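Dridon Workshop, February walk-through
Done by: Nataša Kadrić
Started 7:50 a.m. with coffee in hand, finished well after lunch (sorry, I talk to everybody)

1. Exits and aisles
Front door: OK. Opens all the way, closes by itself.
Back door: NEEDS WORK. It sticks at the bottom and I had to hip-check it twice. Please get the sill planed before the next rain swells it up even more!
Aisle past the paint shelves: OK now. There were two pallets in it when I got here and they were gone by ten, thank you.

2. Fire extinguishers
By the office: OK, tag signed, needle in the green.
By the saw: NEEDS WORK. Needle's fine but the pin seal is missing. I swapped in the spare, so now we have no spare. Order one.

3. Ladders
The short Gokico stepladder: OK. Feet are good, label still readable (limit is 300 pounds).
The tall one: tagged out. One rivet on the third rung is loose and I don't care how handy it is, leave it alone.

4. Electrical
Extension cords: one failed. The 50-foot orange one has a nick near the plug and you can see copper. I cut the end off so it can't sneak back onto the hook.
Space heater in the office: OK, but it was plugged into a power strip again. Wall outlet only, folks. It's a 1000-watt heater!
Panel: OK, clear in front, door latches.

5. First aid and eyewash
Kit: short on medium bandages and the burn gel is expired.
Eyewash: ran it for 2 minutes, clear the whole time. Dust caps are back on.

6. Benches and small parts
Tabletops: OK. Scuffed, no splinters or sharp edges that I could find. Small parts stay in trays, please, I stepped on a screw last time and it went right into my shoe.

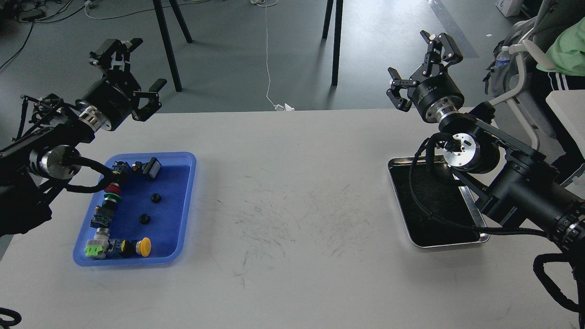
Item 6, white tabletop. Push-buttons and switches in the blue tray.

7. Chemicals
Dreltero degreaser: NEEDS WORK. The spray bottle has no label, just "DEG" in marker. Make a real one.
Rag can: OK, lid closes, emptied last night.

Back door and extinguisher first, then the burn gel. I'll recheck the ladder myself once the rivet's done.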